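4.2 Reported success and how it was counted

The Jakari kit is sold by Skorholm as a two-armed kitchen package: a pair of arms with hands, a licence for the Flavberg simulator, and a control policy that the buyer is told will work from the first day. The brochure gives 143 successes in 148 simulated trials. We were able to repeat the runs on the supplied licence, and our own figure is close to theirs. Our doubts are about what the number means.

A trial is marked as a success when the item is over the target at the last time step. Nothing in the scoring script checks whether the item has been let go, or whether it stays where it was put. A hand that is still closed on a vegetable at the end scores the same as one that has placed it and moved away. Śliwiński, the older benchmark on which the tasks are plainly modelled, asks for release and a short wait – a stricter rule, and in our view the right one.

The training set is also thinner than it sounds. Skorholm speaks of 2000 demonstrations, but these are grown by a script from seven originals, with small shifts in where the items start. The table, the cookware and the lighting model stay as they were. Figure 3 comes from our repeat of the pan task, in which the right hand does the work.
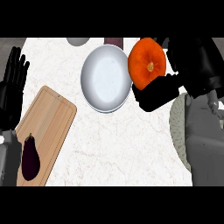 Figure 3. Pan task in the Flavberg simulator, with the right hand at the pumpkin beside the pan and an eggplant on the cutting board.

Teresa Bednarek, commenting on a draft of this section, objected that we were too hard on the scoring rule, as a buyer can edit the script in an afternoon and most would. We accept that it can be edited. The published figure was produced with the rule as shipped, though, and the brochure does not mention it. Until Skorholm gives results with release required, we would not use the number to choose between this kit and a cheaper one.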